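Subject: Re: [shopfloor-bots] are they ready for chores yet or not

Catching up on this at lunch so forgive the shorthand.

> We run a 79-unit rental building plus a small repair shop in the
> basement. Every vendor deck I get says "general purpose" now. Wenitz
> says it, Kedia says it. What I want to know is whether any of them
> can do the dumb stuff. Sort the key drawer. Put hardware back in
> bins. Hang things on hooks. I don't need it fast, I need it to not
> make a bigger mess than it started with. Has anyone on here tried
> real junk, not foam blocks?

Yes, on the real junk. We've been at it since February at the Nernent shop, and keys and key hardware are most of what we've tried, so you're in luck.

Short version - one item alone on a flat surface, fine. Boring even. Boxes, mugs, screwdrivers, a folded towel if you're patient. Where it goes bad is anything that's attached to something else. Key stuff is the worst of it. You grab one tag and you've got the tag, the ring, the next ring, and whatever that ring decided to marry in the drawer. A person gives it a shake and pokes a finger in without thinking. A two-finger gripper has no spare finger to poke with.

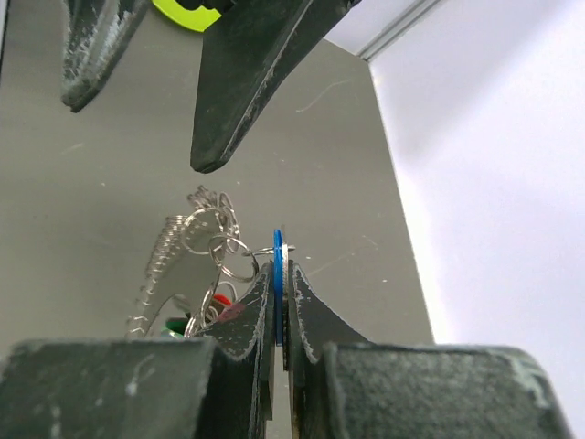 *Blue tag held edge-on in the fingertips, ring bunch and coil hanging off to the left.*

A grip on the tag is the easy half. The tag is thin and flat and the fingers are flat, good match. The other half is knowing what comes with it. From a wrist view half of the colored tags in a bunch can be hidden behind a ring or behind the finger itself, so "pull the green one" is a much harder request than it sounds. And shiny rings on top of shiny rings are rough on any vision I've used. Depth is basically noise in there.

Coils are their own headache. They stretch, then they don't, then they come along for the ride and hook the edge of the bin.

Numbers, since somebody always asks. Our pass mark is one tag seperated from the bunch and hung on its hook, no human hands. The limit is 180 seconds a try. Best we've had is 3 good ones in a row. Then it dropped one down the side of the bench and we called it a day. I'd do the same drawer by hand in 5 minutes with a coffee in the other hand, so no, I would not buy one for this.

What helps, if you want to try anyway:

- two arms. One holds, one picks. Single arm on a tangle is a waste of your afternoon
- stiff tags over soft fobs, and the bigger the hole the better
- matte background. We had glare off a polished bench for weeks and blamed the software
- check the fingertips for wear. Ours get scuffed quick from metal rings and thin stuff starts to slide

Loose hardware into bins is better news. If it's spread out in one layer and nothing is linked, I'd trust it overnight with the door shut. Hooks are in between. Big hook, big loop, okay. Small split ring on a small hook, you'll be standing there watching it miss by a hair over and over.

On the vendors - haven't touched the Kedia one. Wenitz did us a demo and it was nice, but they brought their own objects, and every one was the size of a fist. Ask them to let you bring the drawer. Boateng agreed to that when we asked, and then sent a quote with "deformable and linked items excluded" in the small print, which I sort of respect.

If you do set up a test, dump the drawer out the way it really is. Dont untangle it first to be nice.

Can send our task sheet off list, it's one page and ugly. Back to the bench.

Nernent shop, back room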